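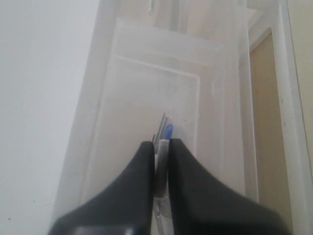
The blue-capped pen, in the big plastic tub.

My aunt left me the tub, and the tub is where everything ended up when she moved out of Durkcombe. Pens, bits of metal, stuff I couldn't name if you paid me. I'd been putting off sorting it since January.

"You can't keep all of that," said Kevin Hayes from next door, who had come over for a cup of sugar and stayed for 20 minutes.

"I'm only keeping the good pens," I said.

He picked one up and tried it on the back of my gas bill. Nothing. Then he tried again, harder, and out came a wobbly line — blue, the exact blue of her birthday cards! I could practically see the handwriting, all those loops.

"Okay," Kevin said, and put it back very gently. "Maybe keep that one."

We had some coffee and left the rest for after dinner.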